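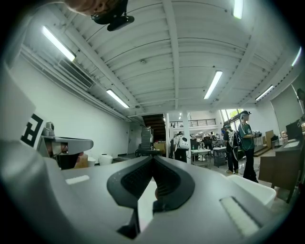
Stirkelano Review | Issue 47 | p. 43

The hand-held gripper carries a printed marker for a plain reason: the software has to know where the fingers are before it can learn what they did. At Heresero, that job falls to a program called Wandia.

Wandia lines up the camera video with the finger positions and throws out any recording where tracking drops. The first version threw out too much. More than 200 recordings went in the bin in April, most of them fine – the clocks had drifted apart. Now the timing gets fixed first, and a planner called Aranda trains on what is left.

Bright ceiling lights are still a problem. The team tried 3 exposure settings and kept the darkest.

Comments

gearbox_tl: Does the clock fix run live or after recording?

Mapleside: We lost a month to the same drift bug. Good read.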